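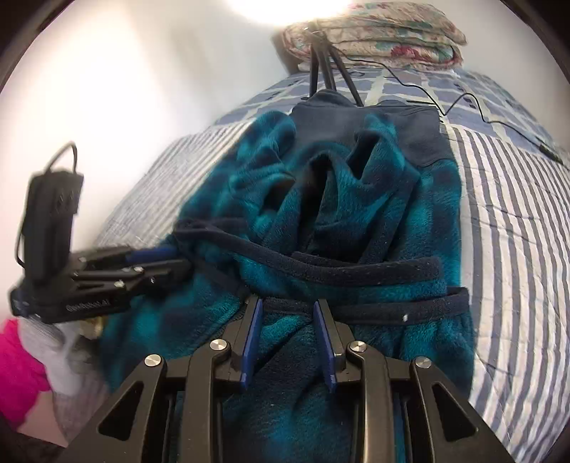

One customer wrote to us that after two winters the Fenberg is still as soft as in the first week, and she asked if we make it in a longer size. Yes, since March we do.

Fenberg Fleece Shirt, by Vetent

The Fenberg is a warm layer for the house and for cool evenings. The fabric is a 300 weight polyester fleece, brushed on both sides. It is cut wide, so please take your usual size.

Sizes: S to XXL, regular or long
Weight: 570 g (size M, regular)
Item number: 759
Price: $149

Care: Wash cold, inside out. Do not use fabric softener. Dry it flat or on low heat, and do not iron.

Delivery: Orders are sent from our warehouse in Aguirre within three working days. An exchange for another size is free one time.

Goes well with: Ikine lounge pants, Ikine wool socks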